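What Gurthorpe Throws Away: our project on household waste

We chose rubbish as our subject because all of us grumble about taking it out and none of us could say where it goes. Gurthorpe is a small town and you would think the answer would be easy to find, but it took us most of April just to learn which things the council lorry takes and which it leaves on the pavement!

We wrote a short questionnaire and put it through the doors of 300 homes, and 30 came back filled in, which we were very pleased with (our teacher had warned us to expect fewer). The questions were mostly on soft packaging — crisp bags, sweet wrappers, carrier bags and the like — and on paper cups, which people feel strongly about. 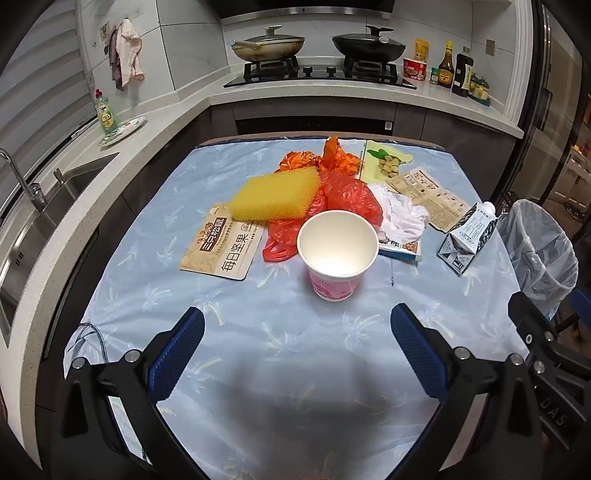
One household on Kelta Road wrote that they had been putting paper cups in with the newspapers for years, and would have stopped long ago if the leaflet had mentioned the lining. Several other forms said much the same in fewer words, so we went back to the leaflet and read it properly. Cups are left out altogether, and soft plastic gets one line at the bottom in very small print.

Our second piece of work was a weighing week. Three families kept their soft packaging in a separate sack and we weighed each one on the kitchen scales at school. The heaviest came to 1000 grams, and that family was rather surprised, as they had thought of themselves as careful shoppers.

If we did it again we would ask fewer questions and leave more room for people to write, as the best answers were squeezed into the margins. We would also like to try the weighing in winter.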